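Narnen Home
Shop / Bedroom / Blankets and Covers / Fotia Wool Blanket

Fotia Wool Blanket

In stock
Sizes: Twin, Queen, King
Colors: Oat, Ink, Brick, Moss

A heavy wool blanket for people who have tried everything else and are still cold at 3 a.m.

Choose a size
Choose a color
Add to cart

Free returns within 60 days. Yes, even if the dog has slept on it. Please tell us about the dog.

About the Fotia

The Fotia is a plain woven wool blanket with a whipstitched edge. It has no batteries, no app and no cooling gel. It goes on a bed and it stays there until you take it off, which puts it ahead of most blankets we tested before making our own.

We make it from a blend of new and recycled wool, woven thick and then brushed on one side only. The brushed side is soft. The other side is a bit less soft and grips the sheet, so the whole thing doesn't slide onto the floor by morning. If you share a bed with someone who rolls over like a rotisserie chicken, put the brushed side up and you will keep at least your half.

Wool warms up slowly and holds on to the warmth. The first few minutes under a Fotia are nothing special. Give it time to work before you write to us.

What it weighs

Heavier than a cotton blanket, a good deal lighter than one of those weighted ones. The queen takes one adult to carry and one adult plus some bad language to fold. It does not pretend to cure anything. You'll feel that there is a blanket on you, and for a blanket we consider that a reasonable goal.

Choosing a size

Measure the mattress, including how deep it is. Mattresses have been getting taller for years and the bedding industry has mostly looked the other way. If yours is a deep one, or has a topper, go up a size. A queen Fotia on a standard queen bed hangs well down both sides. On a tall pillow-top it hangs down a little, like pants after a growth spurt.

The twin is also the one people buy for the couch. We used to sell the same thing as a throw, at a different price, until a customer noticed.

Layering

The Fotia goes over a sheet and under or over a duvet, whichever you like. Under the duvet is warmer. Over the duvet looks better in daylight and gives you something to kick off in the small hours without losing everything at once. In summer, fold it in three across the foot of the bed. It will look as if you planned it.

If you use a bedspread on top, pick a light one. Two heavy layers will trap you in place, and getting out to answer the door becomes a project.
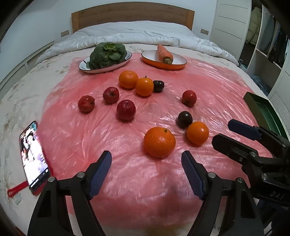

Paraskevi Kokkinos
Bedding Buyer, Narnen Home

I've bought bedding for this company long enough to have opinions on hems. Here are a few that didn't fit anywhere else on the page.

Most people own too many covers and not one that works. There's the duvet that came with the apartment, the quilt from an aunt, the fleece thing from an airport. Each of them does a little of the job. Before you order a Fotia, strip the bed down to the sheet and build it back up one layer a night. By the end of the week you'll know what you need, and it may well be nothing. I'm told I shouldn't put that on a product page.

The color question takes up more of my mail than any other subject. Oat is the safe one and outsells the rest by a wide margin. Ink is a very dark blue that shows lint, cat and toast. Brick looked orange in our first catalog and we spent a season apologizing for it; the swatch on this page is much closer. Moss is my favorite and sells terribly, so if you want to keep me employed, order Moss.

Pale wood headboards and white walls will take any of the four. With a patterned bedspread, I'd stay with Oat and leave the pattern to do the talking. With dark wood, go for Brick. With a metal frame, do whatever you want, since you clearly already have.

I do get asked whether wool itches. Some wool does. This one mostly doesn't, because the fibers are on the finer side, but if you can't stand a wool sweater against your neck you should keep a sheet between you and it. Fold the top of the sheet back over the blanket's edge, the way hotels do, and your chin will never know.

Care

Wash it as rarely as you can get away with. Wool sheds dirt better than cotton does, and an afternoon on the line or over a balcony rail deals with most of what a bedroom can do to it. Pick a dry, breezy day and keep it out of strong sun.

When it has to be washed, use the wool cycle, cold, with a detergent meant for wool. Do not use fabric softener. Do not use the dryer. We sell a lovely line of dog blankets and every one of them is the size of a Fotia that has been through the dryer.

Dry it flat if you have the floor space. Otherwise hang it over two lines, with the weight spread between them, and turn it once.

Spills: blot, don't rub. Cold water first. For red wine, cold water first and then a short period of mourning.

Storage

Make sure it is clean and completely dry before it goes away for the summer. Moths are far more interested in crumbs and skin than they are in clean wool. A cotton bag is fine. The zippered plastic bag it didn't come in is not, which is why it didn't come in one. Cedar blocks smell nice and do a modest amount of good. Sand them lightly each February or they stop doing even that.

Pilling

There will be some in the first weeks, mainly where your feet are. Use a wool comb, gently, in one direction. It slows down after that. If it hasn't slowed down by the end of the first winter, write to us, and mention whether you sleep in socks.

Specifications

Material: wool blend, new and recycled
Finish: brushed on one side
Edge: whipstitch, matching thread
Care: cold wool wash, dry flat
Guarantee: 5 years against faults in weaving and stitching
Included: blanket, cotton storage bag, 2 cedar blocks

Customer questions

Can I use it with an electric underblanket?
You can, on the low setting, with a sheet in between. You may find you don't need both. You may find you don't need pajamas either.

Does it smell when it arrives?
Faintly, of wool. Hang it up overnight and it goes.

Is the King one piece or two joined together?
One piece. The seam down the middle of our old King was voted the worst thing in the store by our own staff.

Will it fit a Zürcher bed?
The Zürcher is longer than most, so the Queen comes up a little short at the foot. Take the King and tuck in the extra.

My cat kneads everything. Will it survive?
The weave is tight and recovers well from light kneading. Heavy kneading, no. Oat hides the pulled threads best.

Goes well with

Jevum Linen Sheet Set — crisp for a month, then very good for years
Narnen Wool Comb — $29, lasts longer than the pills do
Jevum Pillow Protector, pair — dull, useful, always in stock

Shipping

Orders placed before noon leave the same day. The King travels in a box the size of a small armchair, so warn whoever is home.

Back to Blankets and Covers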